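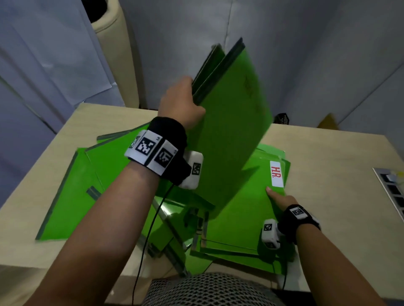
The green ones, H.R. on top of the pile

Perkatau
May 10, 2022
Good evening to all. I am sorting the papers of our small office and I have a question about folders. All of ours are green plastic, the half transparent kind with a darker spine. The label is on the front, near the upper right corner, and the letters are red. When the folders lie in a pile I can read only the top one, so I lift them two at a time to find what I need. We have 80 of them. Would you keep them lying or put them standing?

Tukik
Standing, always. Plastic slides on plastic, and a pile higher than a hand will go to the floor one day. Buy some boxes for the shelf and put the labels on the spine.

Bimero_home
I do not agree with Tukik. Soft folders bend in a box if it is not full, and after one winter they look like old lettuce. I keep mine lying in flat trays, 4 trays in total, and I had no problem until now.

Tukik
Mine are in boxes from November and they are straight. You must fill the box, then they can not bend.

Perkatau
Thank you both. The spine is quite narrow. Will a label hold there?

Bimero_home
With a narrow one, write the letters downwards and cover them with clear tape. But I would also change the colour. If everything is green, the eye has no help.

Perkatau
New folders are not possible this year, I have paid 223 crowns for labels already and my boss was not happy.

Šťastný
Then use coloured dots on the spine. Red for H.R., blue for invoices, and so on. I did it in our archive and I still prefer lying piles, sorry Tukik.

Tukik
You are forgiven. Perkatau, please try one box first, with the folders you open every day.

Perkatau
I will try with H.R. this week and write here how it went.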